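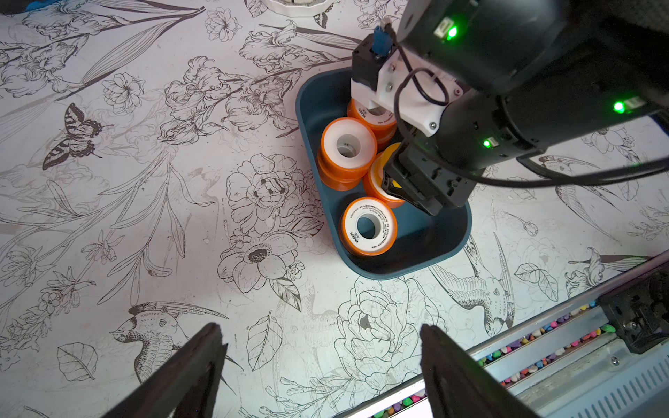 What does the Lekota subscription cost a small shop? The plan runs $199 a month per arm, with a one-time setup fee of $475, and the grippers are included until you break them.

Kazue Honda has broken them. She reviews benchtop automation for shops too small to have an automation department, and she has spent 33 days with a pair of Lekota arms sorting plumbing sundries into trays.

"The brochure says it handles everyday parts," she says. "I'd like to meet the person whose every day that is."

Her favorite test is thread seal tape. A roll is light, round and slippery at the rim, and it will land at whatever angle annoys you most. Honda asks for rolls in a tray, some stacked, some on their sides, and lets the arms get on with it.

"Flat ones, no trouble. Tilted ones, it thinks. You can go and make coffee while it thinks."

Asuka Kinoshita handles support for Bodlow, which rents out the Lekota system, and she takes this fairly well. The pause, she says, is the software choosing a grip. "We could make it faster and wrong. We shipped that version. People had opinions."

Honda had several. She also objects to the manual, which devotes 5 pages to unboxing and a paragraph to what happens when two arms want the same tray. Kinoshita promises a longer paragraph.

Would Honda pay for it herself? She looks at the ceiling for a bit. "For one arm, yes. For two, I'd want the second one to apologize when it gets in the way." She has already asked Bodlow to extend the loan until the end of September.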